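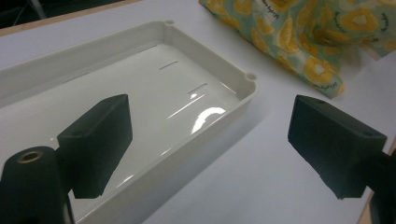

A cream-white plastic tray with low sides, on a white tabletop.

The last tray factory in Lellham closed in April, and most people in town learned of it from the sign on the fence. The building is still there. So is the smell, according to the people who live on the streets behind it, though the machines went out on flatbed trucks months ago.

Lellham was never a big plastics town. It had one plant, which opened to make parts for refrigerators and later moved on to kitchen goods: dish tubs, drawer dividers, shallow trays with slots in the bottom. At its peak the plant employed 400 people over three shifts. By the end there was one shift, and it ended at two in the afternoon.

What has happened since is a smaller story, and a slower one. Part of the front office is now rented to Jellireo, a company that repairs and resells household goods. It takes in things most charity shops turn down – scratched trays, lunch bags with a stuck zipper, thermos lids without the thermos – and sorts them by what they would cost to fix. If the repair takes more than 10 minutes, the item usually goes into a parts bin. If it takes less, it gets done the same day and put out on the shelf.

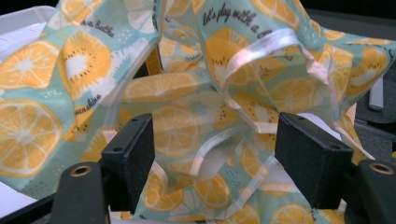 The prices are low. Most small items sell for a dollar or two, and the shop makes its rent on furniture and lamps. On a good Saturday morning the line reaches the old loading dock, where the plant used to stack its pallets. Weekday trade is thin, and in the winter the shop closes early to save on heat.

Several of the people who work at the benches used to work on the line. They know the material. Hard plastic that has been left in a sunny window goes brittle and will crack again next to any glue joint, so they don't bother with it. A softer tub can often be welded with a hot iron and a strip cut from another tub. Cloth is handled in a separate room with two sewing machines and a cutting table that came from a closed upholstery shop in Bastau.

Bastau, 40 minutes up the river road, tried something like this earlier. Its repair shop opened in a former bank and lasted three years. The rent was too high for the stock it sold, and the parking was bad. Lellham has plenty of parking. The plant lot was painted for 1000 cars in the belief that a second building would go up beside the first. It never did, and grass has come up through the far rows.

The town would like to do more with the site. A plan called Ríos, named for the two streams that meet below the plant, would take down the rear sheds and put in a path along the water. The plan has been drawn twice. The first version had a hotel in it. The second has benches and a boat ramp, and would take up to 10 years to finish, depending on what is found in the soil.

For now the gate on the river side stays locked. Customers come in by the old visitors' entrance, past the time clock, which nobody has taken off the wall. It still runs, six minutes fast, and a few of the bench workers set their breaks by it.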